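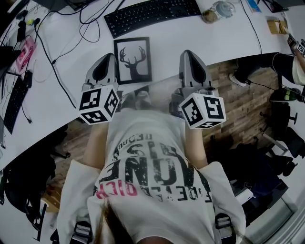 Technical Translator and Terminology Editor (Arabic and French into English)
Vinotden Language Services
Location: Pimentel office, with remote work by agreement
Contract: fixed term, 21 months, full time
Reference: Rondum / TE-2
Closing date for applications: October 1, 2023

Vinotden translates operating manuals, parts catalogs and safety sheets for makers of pumps, valves and irrigation equipment. The Rondum project covers the revision of a three-language term base and the translation of a backlog of maintenance manuals, most of them written in French and later amended in Arabic. The term base was started by a previous supplier and contains duplicate entries, missing source references and definitions that do not agree across languages. The person appointed will work on both parts of the project.

The position reports to Nabila El Idrissi, head of terminology. Daily scheduling is handled by Mostafa Ouali.

Duties

Translate maintenance and installation manuals from French and Arabic into English, following the Vinotden style guide.

Compare amended Arabic text with the original French and record each point where the two differ in meaning. Differences that affect a pressure rating, a torque value or a warning are sent to the client before translation continues.

Review existing term base entries. Each reviewed entry must have a definition, a source, a subject label and a status. Entries without a source are marked provisional and returned to the queue.

Merge duplicate entries and keep the history of the entry that is closed.

Check the work of freelance translators against the approved term list. Corrections are entered in the tracked file with a category code. Comments of preference are not entered.

Prepare a short monthly report listing terms approved, terms rejected and open questions.

Requirements

A degree in translation, linguistics or an engineering subject, or equivalent work experience.

At least six years of paid technical translation into English. Literary, legal and marketing translation is not counted toward this figure.

Full reading knowledge of French and Modern Standard Arabic. Written English at the level expected of a published manual.

Regular use of a translation memory tool and a separate terminology tool. State in the application which ones you have used and for how long.

Ability to read a sectional drawing and match the numbered callouts to a parts list.

The following are useful and will be considered: knowledge of Moroccan or Algerian workshop vocabulary, experience with controlled English, and basic skill in regular expressions or another method of batch correction in text files.

Working conditions

The standard week is 38 hours. Start times are flexible between 7:30 and 9:30. Staff are expected at the Pimentel office for the opening month of the contract, after which up to three days a week may be worked remotely. Equipment and software licenses are supplied. Translation on personal computers is not permitted under the client agreement.

The office closes for two weeks in July. These days are deducted from the annual leave allowance.

Pay is set by grade. The post is placed at grade 6 or grade 7 according to experience. The current scale is sent to all candidates invited to the test.

Selection

Selection has two stages. The first is a written test of nearly 11 pages, in three parts: a French passage, an amended Arabic passage with its French original, and a set of term base entries containing errors. The test is taken remotely within a fixed period of four hours. Dictionaries and reference works may be used. Machine translation may not.

The second stage is an interview with Nabila El Idrissi and a member of the Purkoton project group. Candidates will be asked to explain choices made in their test, so a copy should be kept.

How to apply

Send a resume of no more than two pages, a list of the main manuals or product types translated, and the names of two referees who have reviewed your work. Do not send samples covered by a confidentiality agreement. Applications are accepted in English only and must quote the reference given at the top of this notice.

Files should be in PDF format. Receipt is confirmed by email. Questions about the duties of the post may be addressed to Mostafa Ouali through the contact form on the Vinotden careers page. Questions about pay and leave go to the personnel desk.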